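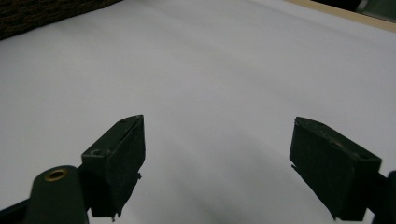
Software catch-up, Saturday – minutes

Taken by me again, so apologies for the spelling and for the bits where I was talking and not typing. We started late and two of us had to be away by four.

1. Last time's minutes

Agreed, apart from the line saying the Clestau logger was "basically finished". Please read that as "runs on my laptop".

2. Time sync

Most of the hour went on this one. The two gripper streams and the head camera each keep their own clock, and we've been lining them up afterwards with a script that I wrote and I'm not proud of. On the last batch the left gripper was 51 milliseconds behind the head view by the end of a long take. You don't notice on slow moves, but the moment somebody closes the jaws quickly the width signal and the picture disagree and the policy learns to grab thin air!

We talked about fixing it in Zirton when the data is loaded, or in Clestau when it's written. I wanted Zirton (less work for me) and was outvoted. Clestau will stamp everything from one clock at write time, and the old script stays in the repo until the old takes are converted.

3. Marker tracking

The new pose filter is merged. It's much calmer when both markers are in view and still jumpy when one wrist turns away from the head camera. I'd set the limit for dropping a lost marker at 27 frames, which several people thought was far too generous, and having watched the replays again over lunch I think they're right. It'll go into the config file so we can stop arguing about it in pull requests.
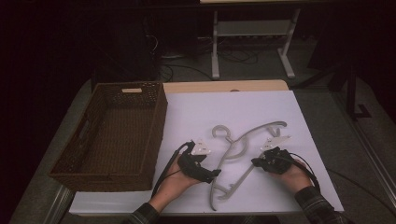 There was also a long detour about whether we should trust the gripper cameras more than the markers once the fingers are close to something. I'm for it. The worry is plain white surfaces, where the feature tracker has hardly anything to hold on to and starts wandering off by itself. We'll try weighting it by the number of good features and see what the plots look like. If it's a mess we go back to markers only and I'll say no more about it.

4. Planner

The Goicoechea planner now takes the hanger as a proper outline and not a box, so it has stopped treating the space inside as solid. Big cheer for that. Planning time has gone up to 108 milliseconds a call, which we can live with for now. It still refuses some approaches over the rim of the basket for no reason any of us could find – I've put the log in the shared folder, please have a look if you're bored.

5. Mernard viewer

Scrubbing backwards crashes it. We know. The fix is waiting on review and has been for ages (hint).

6. Dataset check

3,891 takes in the index, a few of them duplicates from the disk move. The checker will compare hashes before anything gets deleted, and nothing gets deleted by hand this time, please.

To do

Single clock in Clestau: me, with help on the tests
Lost-marker limit into config: me
Feature weighting trial: tracking people
Look at the basket log: anyone
Review the Mernard fix: anyone who isn't me

Next one same time, same room. Bring your own mug.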